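Minutes of the Skustcombe Residents' Association, June meeting
Held in the upstairs room at the Coltthorpe library, 7 p.m.

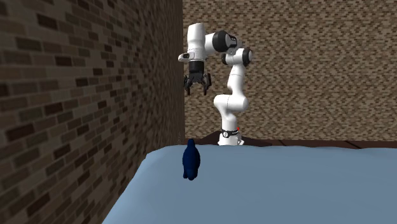

Ihor Bilyk asked that it be put down right at the start that he has nothing against new neighbors, that he was one himself once, and that his only quarrel with the Harasym plan is the road in and out of it. He felt the last set of minutes made him sound crosser than he was. Everyone was happy to have it put down, and the June minutes now say so.

Valentyna Zakharchenko was in the chair and thanked everybody for coming out on such a warm evening. The minutes of the previous meeting were approved with one change: the name of the lane behind the feed store was spelled two different ways, and neither was the right one.

New homes at Harasym

Valentyna went over the latest plan from the builder, Mutum, for the old orchard land known as Harasym. The homes would go up in 5 phases, with the first along the Coltthorpe side, where the water and sewer lines already run. The first phase is 40 homes, mostly three bedrooms, with a short row of smaller single-story places at the end nearest the bus stop. She said she was very glad to see those, as a good many people in town have been asking for somewhere without stairs so they can stay close to their friends and their church when the big house gets to be too much.

There was a long and friendly talk about what the smallest homes will be like to live in. The floor plan gives 1,475 square feet for the standard model, and several people thought that was a comfortable size for a young family. Others wondered where the snow boots and the bicycles would go if the garage is taken up by the car. It was agreed to ask Mutum whether a deeper hall closet could be offered, and whether buyers in the first phase would be able to choose it before the framing starts.

The road

Ihor then spoke about the entrance. The plan shows one way in, off the Skustcombe road just past the bend, and he is worried about people turning left there on winter mornings with the sun in their eyes. He would like a second way in from the Coltthorpe side, even if it is only a narrow one. A resident of the bend told us how she sits and waits to get out of her own driveway at school time, and we all know the feeling. Valentyna pointed out that the county will want its own traffic study and that we will do better with a short, clear letter than with a long list of complaints. Ihor offered to write the first draft and promised to keep it to a page. The offer was accepted with thanks and a little laughter.

Trees and the footpath

The builder has marked 6 of the old apple trees to stay, all of them along the footpath. People were pleased, and a few asked whether the pear by the gate could be saved too, being a good bearer and well loved by the children on their way home. Valentyna will ask. The footpath itself is to stay open during the work, with a fence on the building side. It was asked whether the surface would be gravel or paved, and the plan does not say. We would like paved, for strollers and wheelchairs, and this will go in the letter.

Homeowner dues

A question came up about the yearly dues in the new homes, and whether they would cover mowing the green in the middle or whether that would fall to the town. There was some back and forth on this, and we did not get to the bottom of it. Held over until Mutum sends the draft rules.

Show home

Mutum hopes to open a show home by October and has invited the association to walk through before it opens to the public. Anyone who would like to go should give their name to Valentyna, and please say if you need a ride.

Other business

The lost casserole dish from the spring supper is still in the library kitchen, blue with a glass lid, and would love to go home.

Actions
Ihor Bilyk: draft letter to the county about the entrance and footpath.
Valentyna Zakharchenko: write to Mutum about the closet, the pear tree and the dues.

The meeting closed at 8:50 p.m. Next meeting in July, same room, same time.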